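Forum > Simulatoren > Bahnsimulation > Strecken und Objekte > Hilfe

Haugland-Bahn: Güterzug bleibt in der Rampe vor Trarkuvlow stehen, und das Innere des Bahnhofs fehlt

Guten Abend zusammen,

ich fahre seit Februar die Haugland-Bahn, also die große Ausbaustufe mit dem Abzweig nach Trarkuvlow, und bis vor kurzem waren wir ein glückliches Paar. Jetzt bleibt mir der Nachmittagsgüterzug im Szenario »Erz und Nebel« zuverlässig in der Rampe hinter der Ausweiche Oviment liegen. Zuverlässiger als irgendetwas anderes an diesem Addon.

Gefahren wird mit der Vorspannlok und der beiliegenden Zuglok, Zuggewicht laut Buchfahrplan 961 Tonnen. Das Szenario habe ich nicht verändert. Ich gehe mit 41 km/h in die Steigung, mehr ist dort nicht erlaubt, und nach der zweiten Kurve sinkt die Nadel, als hätte jemand hinten die Handbremse angezogen. Sand hilft kurz. Dann schleudert die vordere Lok, die hintere schweigt, und ich stehe mit vollem Regler im virtuellen Nieselregen und schaue einem Schaf beim Grasen zu. Das Schaf ist übrigens sehr schön modelliert.

Was ich schon versucht habe:

- Cache gelöscht, Szenario neu gestartet
- Addon deinstalliert und neu installiert (ein ganzer Abend)
- Wetter auf trocken gestellt, dann komme ich ungefähr zwei Signale weiter
- andere Tastenbelegung, aus Verzweiflung

Zweite Sache, vielleicht hängt es zusammen: Seit der Neuinstallation ist das Empfangsgebäude in Trarkuvlow innen leer. Früher konnte man mit der freien Kamera durchs Fenster in die Dienststube schauen, da standen Möbel. Jetzt sehe ich nur den Boden und eine Wand. Für den Fahrbetrieb ist mir das egal, ich möchte aber wissen, ob meine Installation kaputt ist.

Danke im Voraus
Rampenschleicher

Kesselstein_wtal

Zum Thema Rampe: Du fährst falsch.

Mit Schwung rein, Regler rechtzeitig zurück, Sanden vor der Kurve und nicht erst, wenn es pfeift. Ich habe das Szenario beim ersten Versuch geschafft, und zwar mit Tastatur. Früher hat man für sowas kein Forum gebraucht, da lag ein Handbuch in der Schachtel, und das hatte Seiten.

Zum Bahnhof kann ich nichts sagen. Ich fahre Züge und gucke nicht in fremde Fenster.

Weichenwärter a. D.

Dem Vorredner gratuliere ich zu seiner Tastatur. Mit Schwung in eine auf 41 km/h begrenzte Steigung zu fahren endet im Szenario allerdings mit einer Zwangsbremsung und einer Punktwertung, die man seiner Familie verschweigt.

Du fährst vermutlich völlig richtig, Rampenschleicher. Das Problem ist die zweite Lok. Im Originalzustand läuft sie als Zuglok mit und bekommt ihre Reglerstellung von der Spitze übertragen. Dafür gibt es in der Szenariodatei einen Eintrag, und den hat das Physikpaket von Rerkatcombe überschrieben. Falls du jetzt sagst, du hättest gar kein Physikpaket installiert: doch, vermutlich schon. Es kommt als Beilage zu den Wagen desselben Herstellers und fragt beim Installieren nur einmal, in sehr kleiner Schrift, ob es »bestehende Fahrzeuge verbessern« darf. Da klickt man auf Ja, wer will schon unverbesserte Fahrzeuge.

Nach der Verbesserung schleppst du hinten eine kalte Lok mit. Im Buchfahrplan steht weiterhin das alte Gewicht, am Haken hängt aber deutlich mehr, und vorne zieht eine allein. Bei Regen ist das Ergebnis das, was dein Schaf schon kennt.

So bekommst du es weg:

Simulator ganz beenden, auch das Startprogramm, das sich gern unten in der Leiste versteckt. Im Ordner der Strecke die Datei mit den Zugverbänden suchen und eine Kopie davon auf den Desktop legen. Dann im Werkzeug von Rerkatcombe den Haken bei »Fremdfahrzeuge einbeziehen« entfernen und auf »Wiederherstellen« gehen. Es dauert eine Weile und sieht aus, als wäre es abgestürzt. Nicht anfassen. Bei mir waren es 30 Minuten, in denen ich die Küche aufgeräumt habe.

Danach im Szenario vor der Abfahrt mit der Außenkamera nach hinten gehen. Wenn die zweite Lok beim Aufregeln mit auspufft, ist alles gut. Bleibt sie still, hat die Wiederherstellung nicht gegriffen, und du musst die Strecke noch einmal drüberinstallieren, diesmal aber ohne vorher die Wagen draufzuhaben. Die Reihenfolge ist wichtig: erst Strecke, dann Wagen, und beim Haken Nein.

Ein Wort zum Sanden, da hat der Kollege oben nämlich nicht ganz unrecht, was mich schmerzt. Der Vorrat in der Vorspannlok ist im Szenario knapp bemessen. Bis zum Vorsignal kommst du ohne aus, danach in kurzen Stößen. Dauersanden leert den Kasten noch vor dem Tunnel, und im Tunnel ist die Schiene am schlechtesten.
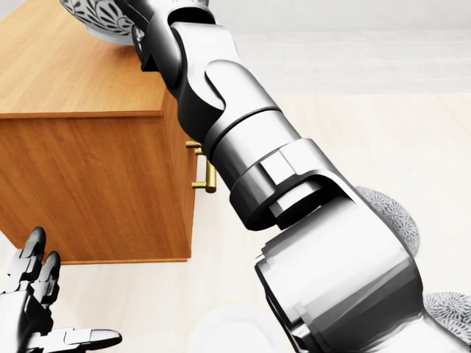
Die leere Dienststube hat mit der Physik nichts zu tun. Die Inneneinrichtung der Bahnhöfe steckt seit der letzten Überarbeitung in einem eigenen Paket, das man getrennt herunterladen muss, weil sich Leute mit älteren Rechnern über die Ladezeiten beschwert hatten. Das Paket ist 1490 MB groß. Für ein paar Möbel, die man im Vorbeifahren für anderthalb Sekunden sieht, halte ich das für einen stolzen Wert, aber ich habe es natürlich auch drauf. Du findest es in deinem Kundenkonto unter »Extras«, nicht unter »Strecken«. In den Einstellungen muss außerdem die Objektdichte auf der höchsten Stufe stehen, sonst lädt er die Innenräume gar nicht erst.

Deine Installation ist also nicht kaputt, jedenfalls nicht mehr als bei uns anderen.

Nebengleis77

Hatte ich auch. Bei mir hat es gereicht, die zweite Lok im Szenario-Editor zu löschen und neu hinzustellen, ganz ohne Wiederherstellen. Allerdings steht sie seitdem verkehrt herum und der Heizer fehlt. Ziehen tut sie.

Falls jemand weiß, wie man den Heizer zurückbekommt, gern hier drunter.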